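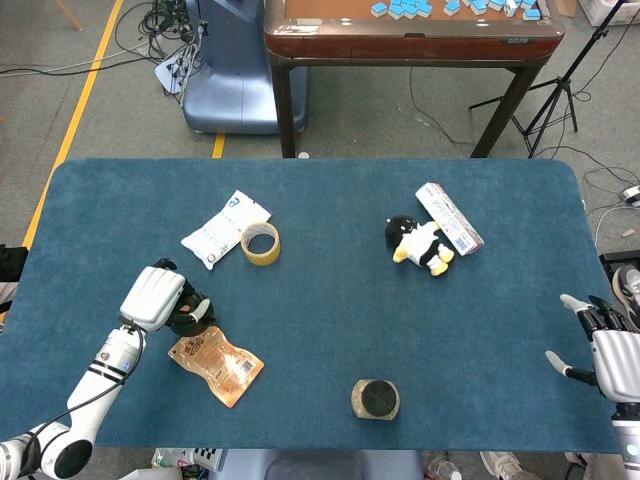 To: Members, Mosmont Textile Retailers List
From: Office of the List Administrator, Mosmont Sewing Trades Association
Date: 29 September 2026
Subject: Re: Remnant labeling and the revised cut-length policy

Dear Members,

The Association has received a number of inquiries about the revised policy on remnants and cut lengths, which was circulated to this list in July. The inquiry quoted below was sent by a member shop and is reproduced with its permission. As it raises points that apply to most retailers on the list, the reply is being sent to all.

> We are a small shop in Wendetti with 814 bolts on the floor, mostly quilting
> cottons and some apparel linens. Under the old policy we folded and
> tagged anything under one yard as a remnant and priced it by the piece.
> The July notice says that each piece must now show its measured length
> and its fiber content. We have two questions.
>
> First, does this apply to pieces that were already tagged before the
> notice went out? We have 132 of these in the remnant bins and would
> prefer not to unpin and measure every one.
>
> Second, several of our linens come from Nieto and arrive with the fiber
> content printed on the bolt end only. Once the bolt is finished the
> cardboard goes out with the recycling. What should we put on the tag if
> the bolt end is gone?
>
> Nieto Fabrics and Uvance also measure their widths differently (one
> includes the selvage and one does not). Please say which we should use.

With regard to the first question, the policy applies to all remnants offered for sale on or after the date it takes effect for your shop, including pieces tagged earlier. Members may, however, sell previously tagged pieces from a separate bin marked "Unmeasured," provided that the customer is offered the opportunity to have the piece measured at the cutting table before payment. No piece should remain in such a bin for more than 4 months.

With regard to the second question, the tag should read "Fiber content unknown" if the content cannot be confirmed from the bolt end, the invoice, or the supplier. Staff should not estimate fiber content by touch or by a burn test for labeling purposes. Most suppliers will confirm content in writing if given the style number, and members are encouraged to record it when a bolt is first put on the shelf.

On the matter of width, the policy asks for usable width, measured from the inside edge of one selvage to the inside edge of the other. Where the supplier's stated width includes the selvage, please measure the cloth and use your own figure. Width is optional on pieces shorter than one half yard.

Two further points have been raised by telephone. Precut bundles sealed by the manufacturer are not remnants and do not require a new tag. Flawed pieces must be marked as such, and the flaw should be indicated with a pin or a removable sticker placed beside it, never with chalk or ink on the face of the fabric.

Printed tag sheets in the new layout may be requested from the Association office in packs of 100. Shops that print their own tags may continue to do so, provided that length and fiber content appear on the same side as the price.

Replies to this message will go to the full list. Questions about a particular supplier's invoice should be sent to the office directly.

Office of the List Administrator
Mosmont Sewing Trades Association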